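January, notebook, household sorting

Started at 9:30 with the chopsticks. The bench is full with the Retix parts until the end of the month, so I work on the bed, on the blue cat quilt. It is soft and the thin sticks sink a little in the folds. For the next round I would like a flat board under it.

The caddy is the green plastic one with square holes, from the Illden shop. It has compartments, and I wanted to keep one kind of stick in each.

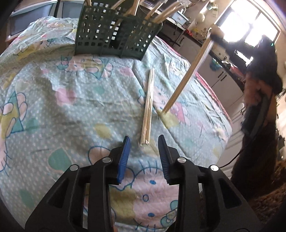
The thin sticks are more difficult than I expected. They spread at the ends when they lie down, and then the bundle does not go in the compartment. It helps to tap the ends together on the quilt before lifting. Long ones stay high over the rim, and the caddy can become heavy on one side. To check: is there a deeper one in the Cosgrove catalogue?

Second part, the wrapped chopsticks. I leave the plastic on. The tied end should go up, otherwise it catches in the holes of the wall. Stop after 41 minutes.

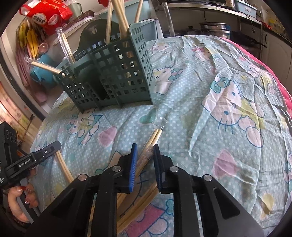

Wrapped chopsticks on the sheet, caddy behind, three long sticks in it.

Open points: label for the compartments, rubber bands (the Mokidus box has up to 1000, small size, perhaps too tight). Wash the caddy before it goes back to the kitchen.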